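The arm can load a plate now, mostly

Posted in October, filed under Workshop
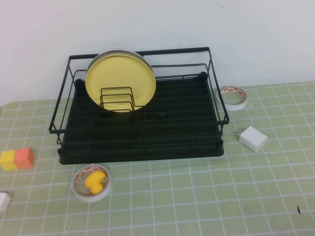 I've been putting off writing up the arm until it could do one complete household job without me standing over it with a hand on the power switch. It still can't quite do that, but it's close enough that I want to get the details down before I forget which things I changed.

For anyone new, I'm building a small six-joint arm on the bench in the spare room. The goal is to have it take a plate from one side of the bench and stand it up in a dish rack on the other. I picked dishes because a plate is thin, wide and slippery, and the slot it has to go into is only a bit wider than the plate. If the arm can manage that, it can manage most of what I'd want from it around the house.

The base and shoulder came from a Benberg kit I bought second-hand. I've replaced the elbow and everything past it. The original elbow had a plastic gear that flexed under load, and with a dinner plate held out at full reach the whole forearm sagged by 12 mm. I could correct for that in software when the plate was always the same, but as soon as I changed to a lighter one the correction was wrong in the other direction. The new elbow has a metal gear and a proper bearing on each side. It still sags, but by so little that I've stopped measuring it.

The fingers are printed in a flexible filament with a strip of silicone glued down the inside. My first pair had flat faces and the plate would pivot between them on the way over, so it arrived at the rack leaning whichever way it felt like. The current pair has a shallow groove along the length. The rim sits in the groove and stays put. I printed them solid, which took most of a night, and I'd do the same again.

The bench layout took more time than I expected. I work on a green cutting mat with a printed grid, and I use the grid lines as my reference for where things go. The rack goes at the back, close to the wall, so the arm has one less direction it can push it in. Before that I had the rack in the middle of the bench and it crept a little further away with every attempt. After 20 tries it had moved far enough that the arm was setting plates down on the rail.

I also gave up on using the rack alone to hold the plate. The wires in the bottom are fine for a person, who can feel when the plate has dropped into place. My arm has no idea. So there's a small black wire holder in the back left that takes the plate upright, and the arm only has to lower it between the loops. Kartini Liew, who has the bench next to mine at the Umham shared workshop on the evenings I take the arm down there, suggested this after watching me fail at it for an hour. She builds camera sliders and has much more patience for brackets than I do.

Vision is one camera on a fixed mount and a marker-free detector I trained myself. The first version was trained on photos of a clean bench, and it worked well on a clean bench. Then I left some things lying around and it fell apart. It was very sure that a roll of tape was a plate, which is fair enough in that both are round. It also didn't like the yellow rubber duck, I think on account of the plate being yellow too.

So I now leave clutter out on purpose when I collect images. A couple of rolls of tape, the duck, coloured cubes, a USB charger, whatever is close to hand. I move them between runs and don't try to be clever about where they end up. I took 112 new photos that way over two evenings, labelled them myself and retrained overnight. The tape problem went away completely. The duck gets flagged every so often when it's lying right beside the rack, but at a low enough score that the arm ignores it.

The planner is still the Luik library. I tried Wurnau for a couple of weeks because the paths looked smoother, and they were, but it took several seconds to come up with each one and I found myself wandering off to make tea. Luik gives me an uglier path almost straight away. I cap the speed at 50 per cent in the half of the bench where the rack is, and run it faster everywhere else.

Where it stands: with the plate starting in a known spot, the arm picks it up and gets it into the holder most of the time. When it misses, it's nearly always because the plate is rotated slightly in the fingers and the lower edge catches the front loop. I have it stop when the wrist motor current jumps, back up a few centimetres and try again. The second try usually goes in. If it doesn't, it stops and waits for me.

Costs so far are a bit over what I'd planned, mainly the elbow. The two fingers cost next to nothing in filament, not counting the failed ones. I'll put up a proper parts list once I've decided whether to keep the wrist motor, which gets hotter than I'd like after a long session.

Next job is bowls. I've had one go and the fingers can't get under the rim without tipping it, so I'm going to try a longer lower finger with a bit of a hook to it. I also want to sort out the cable running past the elbow, as it snagged on the base twice last week and pulled the camera plug out of the hub. For now it's held on with cable ties.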